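Fan curves and a quieter desk

I have spent most of August trying to get my desktop to stop making itself known from the next room.

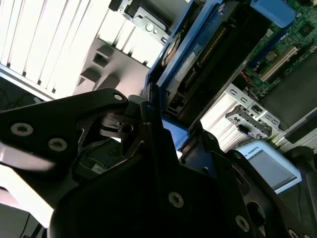
Inside the open case.

The machine idles fine. The trouble was always in the middle of the range, where a compile job or a browser with too many tabs pushes the processor up for a few seconds and then lets go of it. The fans would chase every one of those spikes. A fan at a constant speed is easy to ignore. A fan that changes pitch every ten seconds is not, even when its peak is fairly low.

The default curve on my board, a Hastov, reads the processor temperature and reacts to it almost at once. That makes little sense for the case fans. The air inside a case warms up slowly, over minutes, while the sensor on the processor can jump and fall back before the air has changed at all. The case fans were responding to something they could do very little about.

The board's firmware has a setting called step-up delay, buried two menus down under a heading that says "Misc." It takes a value in seconds. The manual gives it one line and leaves out the upper limit. I raised it until short spikes no longer moved the fans, then set a slower step-down to match. This fixed more than half of the annoyance and cost nothing.

The second change was a flat section in the curve. I drew a straight line at 700 rpm from idle up through the temperatures I see in normal work, and let the speed climb only past that. I had tried 800 first, on the theory that a little extra airflow was free. It was not free on my desk. At 800 there is a low hum that I could feel with my palm on the desktop, and at 700 it goes away. I assume some part of the desk or the side panel resonates there. Ignacio Palma, who works with me at Jikdale and has opinions on mounting hardware, suggested rubber pins in place of the screws. I bought a bag of them and have not fitted them yet.

A note on software. I ran the Nastix utility for a while because it lets you mix sensors, so a fan can follow the higher of two readings. The idea is good. The problem is that it only works once you are logged in, and after a sleep cycle it sometimes loses the sensor list and holds the last speed it knew. I went back to the firmware settings, which survive everything except a firmware update. Write your values down before you update. I did not, and had to redo the curve from memory at one in the morning.

I also looked at the Pereyra fans that everybody on the forums recommends. They may well be better than mine. At a fixed low speed I doubt I would hear the difference from where I sit, and the price for a full set is hard to defend for a computer that mostly edits text.

What remains is the power supply. Its fan has its own controller and no setting I can reach, and it starts up with a short tick — the bearing, I think — whenever the load goes past a certain point. I have started a log of when it happens, with the load at the time, and will post the numbers when there are enough of them to plot.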